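Kraft paper

Kraft paper, also brown paper, wrapping brown, or just kraft. Strong, coarse paper made from wood pulp cooked by the sulphate process. Used for bags, parcels, sacks, masking, drop sheets, table covering. The name is from the German word for strength.

Colour is the natural brown of the unbleached pulp. Bleached kraft exists (white flour bags, some butcher's wrap) but when people say kraft they mostly mean the brown.

How it's made

Wood chips, usually softwood, spruce or pine. Long fibres, hence the strength. Chips go in a digester with sodium hydroxide and sodium sulphide, under heat and pressure. Lignin dissolves, the fibres come out mostly whole. Washed, screened, sent to the paper machine.

Spent liquid is called black liquor. It is concentrated and burned in a recovery boiler, which gives steam for the mill and gets most of the chemicals back. The smell around kraft mills (rotten egg, cabbage) comes from sulphur compounds given off in the process. Modern mills catch a lot of it. Older towns near mills remember it well.

Finish

Machine finished (MF): fairly smooth both sides, the everyday stuff.
Machine glazed (MG): dried against one big polished cylinder, so one side shiny, other side rough. Common for wrapping.
Ribbed: faint lines running along the sheet, often seen on gift wrap and mailing rolls.
Extensible or sack kraft: made to stretch a bit before it tears. Cement bags, stock feed, potatos.

Recycled kraft is sold alongside virgin. Shorter fibres, weaker, tends to be duller and a little greyer. Fine for void fill and covering benches, not so good for anything carrying a load.

Weights and sizes

Sold by grams per square metre. Light wrapping is at the bottom of the range, heavy sack and liner grades at the top. Rolls are cut to width off a much larger parent reel. The Redance cutter guide, a trade booklet still passed around packing rooms, lists a 48 cm counter roll as the smallest worth mounting on a bench cutter. Grain runs along the roll. Paper tears straighter with the grain and wanders across it.

Use as a surface covering

Old practice. Drapers and grocers covered counters with it, school art rooms still do, also cafes, where it goes over the tablecloth and gets thrown out after. Soaks up small spills, won't stop large ones. Marks show less than on white. Creases stay once they're in, though a warm dry iron on the back takes out the worst. Store rolls on end or on a spindle, otherwise they get a flat side.
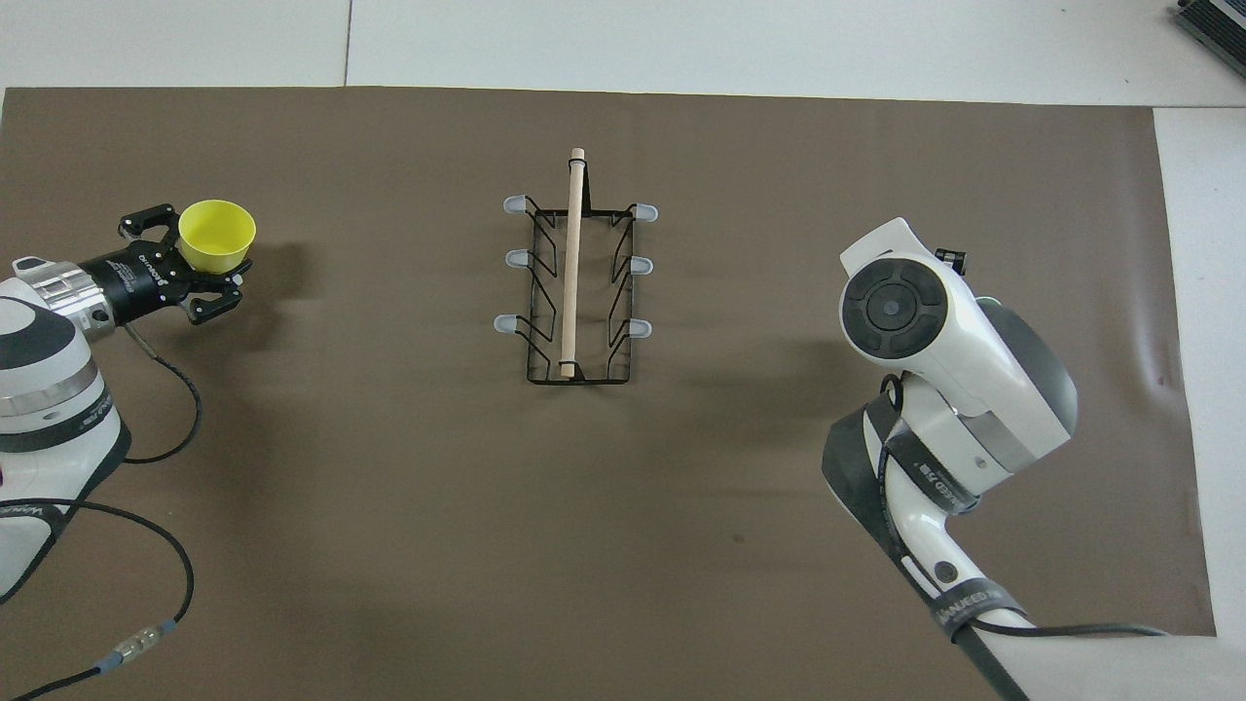
Which side of brown paper goes up?
On MG paper, the rough side for drawing or glue and the shiny side if it needs wiping down. On MF paper there is little difference and either will do.

Tape matters too. Masking tape lifts clean off most grades if it isn't left for weeks. Packing tape takes the top layer of fibre with it. Gummed paper tape (the lick or wet sort) is the traditional match, and can go in the recycling with the sheet.

Dirnthorpe mill

Small mill town, kraft wrapping the main trade for most of its life. Owned by the Petersen family, later sold to Nosdale Paper. At its height it ran 8 cutting lines and shipped 3,395 tonnes in a year, mostly to bag makers. Local historian Kyung-tae Wi collected the shipping ledgers, 21 volumes, with a few water damaged ones that cant be read past the first pages. Display opened at the town library in September 2018. The ledgers themselves are kept in storage, copies on the shelf.

Disposal

Plain kraft goes in kerbside recycling. Greasy or food soiled sheets to compost, torn up first. Wax or plastic coated grades, neither, check the label.

See also: Butcher paper. Corrugated board. Gummed tape. Paper sack. Sulphate process.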